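Clikbridge planner: common questions

Why does one arm wait while the other moves?
Both arms share a reserved zone over the middle of the table. Whichever plan is accepted first holds it until that arm clears.

Can I change the planning time limit?
Yes. The default is 80 ms per attempt. Raise it in the planner settings – slow computers often need more.

What happens if no path is found?
The planner retries 2 times, then stops and writes an entry to the log. The log keeps the last 2,000 entries. 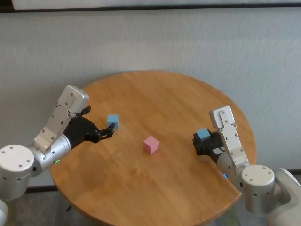
Older entries are deleted first, so export the log before a long run.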